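Housing and Workplaces | Indoor surfaces

Shared kitchens to get revised guidance on worktop joints

Revised guidance on the sealing and inspection of worktops in shared kitchens came into use on 6 Mar 2026, replacing a text that dealt mainly with domestic fitting. It was drawn up by Ernar, the surface testing office, and applies to kitchens used by more than one household, staff canteens without a paid cook, and teaching kitchens. Private homes are outside its scope.

The main change concerns joints. Under the earlier text a joint between two lengths of worktop was passed if it was flush and free of visible gaps on the day of fitting. The new text asks for a second check after the surface has been in use for six months. Fitters had reported that joints which passed at handover were opening later, mostly near sinks and above dishwashers, where the board beneath takes up moisture from below.

Ernar based the revision on inspections of 105 kitchens, carried out over two winters and completed in January. Joints at right angles failed more often than straight ones. Joints less than 600 mm from a sink bowl failed more often than those further away, and the guidance now advises against placing a joint within that distance. Where the room leaves no choice, the underside and both cut edges are to be sealed before the lengths are drawn together, and the clamping bolts tightened again at the second check. 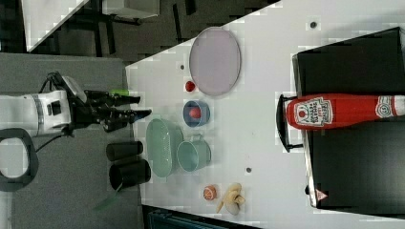 Serena Negri told the consultation that the distance was workable in new kitchens but would cause difficulty in older buildings, where the sink is often fixed by the position of the waste pipe. She asked for a lower figure in rooms with a single short run of worktop. The request was not taken up, though the final wording allows an exemption if the joint is inspected every year and the result kept with the building records.

Pale surfaces are dealt with in a separate section. The guidance does not advise for or against them. It notes that staining at a joint shows earlier on white and light grey worktops, so that faults tend to be reported sooner, and that sealant on these surfaces is more often replaced for its appearance than for any loss of bond. Replacement on grounds of appearance alone is to be logged separately, so that it is not counted as a joint failure.

Cleaning is covered briefly. Abrasive pads should be kept off the joint and a strip on either side of it. Bleach left standing on silicone shortens its life, and the text asks that it be rinsed off with clean water. After resealing, the surface should be left unused for 24 hours, or longer if the sealant maker says so. Crockery racks and small appliances should not be stood across a joint during that time.

The section on tables has also been rewritten. Free-standing tables used for preparing food were previously treated as furniture and left out altogether. They are now included where the top is made of more than one piece. Edges must be sealed on all sides, including the side facing the wall, and any table standing on carpet or other soft flooring is to be checked for level, as uneven support puts strain on the joint.

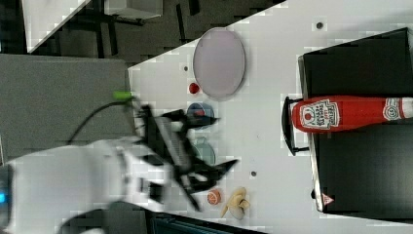 Not everyone agreed that tables belonged in the text at all, and Majdi Sleiman wrote in his response that "a table can be taken out and replaced in an afternoon, and the inspection would cost more than the table". He proposed that they be covered by the routine furniture check. Ernar's published reply states that the two checks may be made on the same visit and entered on one form.

Kitchens fitted before the guidance came into use do not have to be altered. They come under the new text when a worktop is next replaced or cut, including cuts made for a new hob or tap. Repairs to sealant do not count as alteration.

The inspection form has been shortened to two pages. Copies of the earlier form will be accepted until existing stocks run out, provided the date of the second check is written in the margin.

Contact the news desk | Copyright Lurnon | Back to top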